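Does a tidy washroom stay tidy? Report on the toilet lid trial at Rillby

Elli Suominen
Module supervisor: Helmut Kramer
Submitted 30/05/2022

1. Why I took this on

The building management at Rillby wants a closing routine for its shared washrooms. The draft says that whoever leaves last should put the lids down, straighten the bins, check the paper holders and pull the blinds. It claims this will cut complaints and save cleaning time. I was asked to find out whether the claim holds. I should say at the start that I doubted it, and I still doubt most of it.

The draft leans on a leaflet from Grosell, a firm that sells washroom fittings. The leaflet says that users "treat a cared-for room with care". It gives no source. Helmut Kramer suggested I write and ask for one, and I did. The reply was a second copy of the leaflet.

2. The room

I picked the washroom with the marble-patterned floor because it gets the heaviest use and the most complaints. The walls are white and there are windows with roller blinds along one side. The pattern on the floor is a nuisance for this kind of work. It hides small marks very well, so a floor can pass inspection from the doorway and fail it from close up. Any scoring sheet that has one box for "floor clean" is really scoring the light and the patience of the person holding the pen.

The Marville building, which I had hoped to use for comparison, has plain floors and different cubicles. I dropped it. Two rooms that differ in everything can't tell us much about lids.

3. What the routine involves

The draft allows two minutes per room. Written down it sounds easy: lid, seat, rim, bin, paper, blinds. In practice the lid takes most of the attention, as it has to be lifted to check the bowl and then lowered again, and the draft doesn't say which of these comes last. 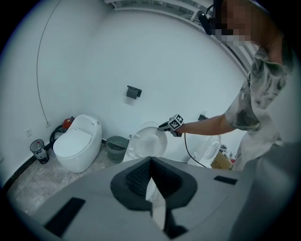
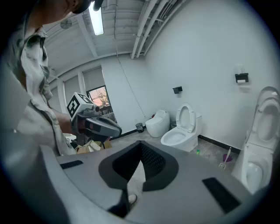
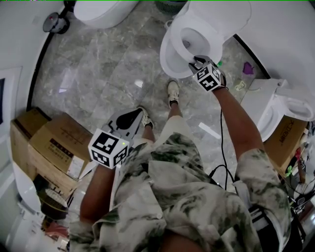
The draft also treats every lid as the same lid, and anyone who has used more than one toilet knows better. Some drop if you let go, some creep down by themselves, and a few will not stay up at all. A fitter from Bauerfeind told me that worn hinges are the usual cause of a lid left at a silly angle. If he is right, part of what management calls carelessness is a maintenance problem, and a notice on the wall will do nothing for it.

4. Complaints

I was given the complaint log for the whole site, with 470 entries. I read all of them. Only 12 mention a lid or a seat. The rest are about paper running out, smells, locks, cold water and, in one long and angry entry, the colour of the soap. It is hard to see how a routine built around lids would shift a log like that.

There is also the matter of who complains. The entries are signed with initials, and the same few sets of initials come round again and again. I would not build a policy on this log in either direction.

5. The questionnaire

We handed out 100 forms. I am not going to present the answers as percentages, though the module guide encourages it. The wording of the third question ("Do you prefer a tidy washroom?") was mine and it was a bad question. Who would tick no? The more useful part was the space for comments. People wrote that they wanted the bin nearer the door and a hook for their coat. Several said they had never noticed whether the lid was up or down when they came in.

6. What I would and would not claim

I would claim that the checks in the routine are reasonable things to do in a washroom. I would not claim that doing them changes how the next user behaves. My supervisor thinks I am being too strict here and that a longer trial might show something. It might. The draft should not be quoting results before that trial has been run.

If it goes ahead in August, I would ask for these changes first:

Say whether lids are to be left up or down, and put it in the first line.
Have the hinges looked at before anyone is blamed.
Split the floor check into "from the door" and "close up".
Take out the sentence from the leaflet.

My scoring sheets are with the department office, together with the blank questionnaire. The third question has been crossed out on that copy.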